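Sorting by Color Is Still a Chore

My sister-in-law asked over dinner in December when she could buy something that puts the toys away. I said I would give her a proper answer, and then it took me six months. What follows is limited to one narrow task: picking pieces of one color out of a mixed pile and getting them into a container. It is a chore at home, and it is also what a kitting station on a shop floor does all day.

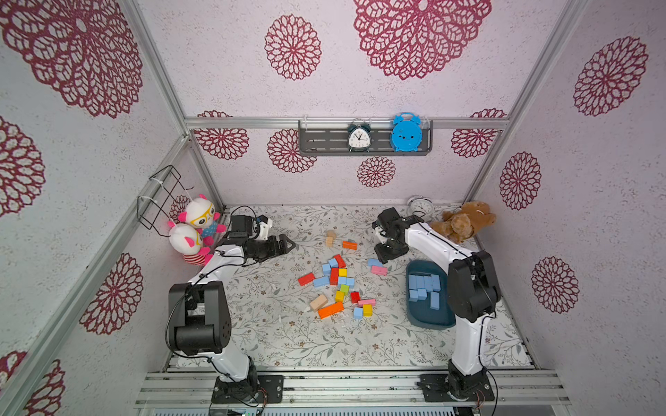

Edin Spahić
Controls engineer, writes about small automation
2025-06-18

The task is light blue blocks into the teal tray, everything else stays on the mat. A four-year-old understands this in one sentence. The two arms have parallel-jaw grippers, so every pick comes down to finding two opposite faces with enough clearance on both sides for a finger. Color is the easy part. Under even light, telling light blue from red, yellow or green was a solved problem before I finished school.

Clearance is what costs time. A block lying alone on the mat can be taken from above with no planning worth the name. A block lying against its neighbor has one free face, and the gripper needs two. The usual choices are to turn the wrist and grip the other pair of faces, to push the neighbor away with a closed finger, or to leave it and come back after something else has moved. People do all of these without noticing. A controller has to be told, or trained, and the pushing option is the one that goes wrong most often, as the pushed block may end up against a third one.

Iker Salcedo, who I used to share an office with at Jurnden, thinks suction would remove half of these problems. He is right for flat, smooth faces. He is less right for small cubes with worn edges, and a household has very few things in it that are flat and smooth on top. I would keep the fingers.

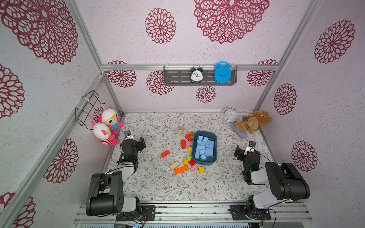
Placing gets less attention than picking and deserves more. If the container is large and the order inside does not matter, you open the fingers over it and let go. That is dumping, and it is fine for toys. Once the pieces have to sit in rows, each placement depends on the one before. An error of 2 mm on the first block is carried along the row, and the last one will not fit. On a line you would put a fixture in the tray and forget about it. At home there is no fixture. There is a bin, and it is never in exactly the same spot twice.

Cycle time is the next question. At a packing plant I did some work for, the target on the manual kitting bench was 126 pieces an hour per person, parts of mixed shapes, with a visual check included. People met it while talking. I have yet to see a general-purpose arm hold that rate on loose parts for a full shift without a feeder in front of it. With a feeder it is easy, but then the feeder is doing the hard work and you have bought a conventional machine.

Two arms help less than you would expect. Most of the time they work as two single arms with a shared collision problem in the middle of the table. The real gain is reach: the arm nearer the tray does the placing, the other one clears the far side. Handing a block from one gripper to the other is possible and slow.
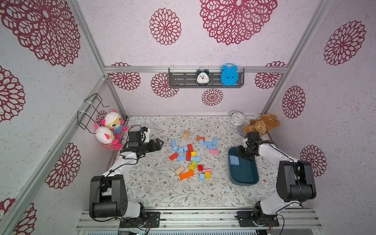 Then there is knowing when to stop. The program has to decide that no light blue remains, including under and behind other pieces. A single fixed viewpoint will miss some of it. Wrist cameras close most of that gap, provided the arm is told to go and look before it declares the job finished - a step that gets dropped from demos to save time.

Money, for completeness. If someone offered a toy-sorting machine at $3,000 I would still tell my sister-in-law to wait. The arm is the smaller part of the cost. The larger part is whoever gets called when a block is wedged under the rim of the tray and the gripper keeps closing on air.

For the shop floor my answer is different. Known parts, a fixed table, one person watching 4 stations and clearing the jams: that can be made to pay now, if the volume is there and the parts don't change every week. Uchenna Tamuno disagrees with me about the jams and has promised to send numbers. I'll post them when I have them.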